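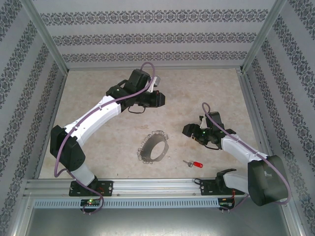

7 min read

Speaker notes: What the brochure leaves out
Stodlow Motor Club, Saturday session

Start without the slides. Ask who has bought a car from a dealer's web page in the last few years. Then ask who can remember a single sentence from that page. Wait for it. Somebody will say "stylish".

I want to spend 20 minutes on how new cars get described, and what I think you should do before you sign for one. I don't sell cars and I don't get lent them.

First slide: the Wevar estate. The launch page says "more space than ever". More than what? The old model lost boot room when they moved the spare, so the new one has been given back some of what went missing. You only find that out by reading both spec sheets, and the old one has been taken down. Keep paper brochures. I mean it, put them in a box.

Read the line about the "driver-focused cabin" aloud, slowly. Every car I have ever driven had the wheel facing me.

Second slide: fuel figures. The test figure comes from a set cycle, the same for every maker, so it's fair for comparing one car with another. It is a poor guide to your own bills. If your driving is school runs and short hops on a cold engine, expect worse. Ask the salesman what he gets out of his. If he changes the subject, write that down too.

(Somebody usually raises hybrids at this point. Say we'll come to it. If we're running late, we won't.)

Third slide: the Birhane finance offer. Headline says 2000 off. Look underneath. You get that only if you take their loan, and the rate on the loan is higher than my credit union wanted. I worked it through on the back of the leaflet and the discount had gone before the end of the second year. Yours may come out differently – do the sum with your own deposit and your own term. Don't let them do it for you on their screen.

Pause here, let people photograph the slide.
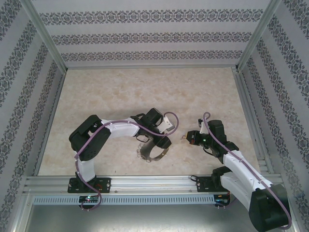
Two arms on a rail, one gripper holding a dark curved band.

Fourth slide: extras. The Bravalano hatchback has 12 option packs. To get heated seats you must take the pack with the bigger wheels, and bigger wheels mean dearer tyres and, to my back at least, a harder ride. I asked for the seats alone and was told it couldn't be done. Perhaps so. I'd still ask at a second dealer.

Paint protection: I have yet to see anything that persuades me. If anyone in the room has had it done and can show me a panel beside an untreated one of the same age, I'll buy the teas.

Fifth slide: the test drive. Ten minutes round the retail park tells you the radio works. Ask for an hour. Take the child seat, the dog crate, whatever lives in your car now, and fit it. Park it in your own drive. Reverse it out with the camera covered. Try it after dark if you can, because some of these touchscreens glare badly and the dimmer is buried in a menu.

Skip the warranty slide if the tea urn is already on.

Last bit, then questions. Take the web page with you and ask them to point at each claim on the car itself. I did this in May and got through four before the manager came over. He was perfectly pleasant about it, and I still haven't bought the car.

Handout is by the door. The finance sum is on the back, with blanks for your own numbers.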